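Folding notes: the gallery

I've been promising a picture page for the Colby software since October, and since I finally merged the new grasp timing code I'm out of excuses. Colby is the planner I write in my spare hours for soft stuff, clothes mostly, and it learns its timing from hand-held gripper recordings. We've got 366 of them now, all replayed through Daneshvar, my (slightly cranky) viewer. I'm a software person, so expect more talk about labels than about hardware!

First up is the case that kept me busy for weeks. Knits squash, so jaw width alone is a lousy clue for when a grasp has started. My old code waited for the width to settle and kept marking the start too late. The new one looks at the width and the tracked camera motion together, and I like the labels a lot better.

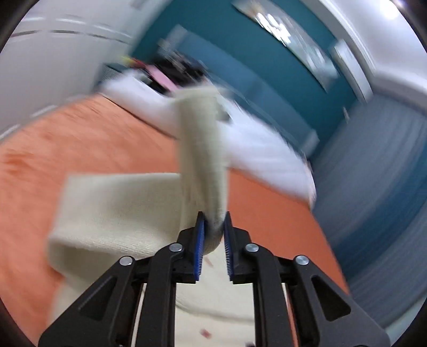
Blue pads on cream knit, with the room smeared by motion blur. Frames like this are where the tracker earns its keep.

The blur matters a lot to me. When features smear, the pose estimate leans on the inertial data, and if the two clocks disagree you get a little hook in the path right at the pinch. I chased one of those hooks for two evenings and it was a 44 millisecond offset sitting in a config file. Sigh. Colby now checks the offset at load time and refuses the recording if it looks wrong.

Then there's picking the fold itself. The planner scores grasp candidates along the edges of the cloth, and a nice tall gathered fold like the next one should come out near the top. The scoring is still too fond of hems, so I'm working on that this month.

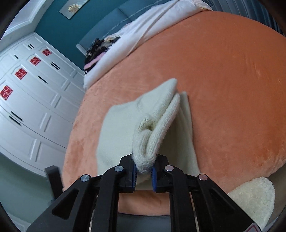
Zohreh Mahmoudi wrote in to say she would drop the hem bonus completely and let the replay data set the weights, and that 6 passes over the recordings ought to be plenty to see whether the ranking holds up.

I'm going to try it on a branch first. Candidate dumps go up next, once I've cleaned up the file names.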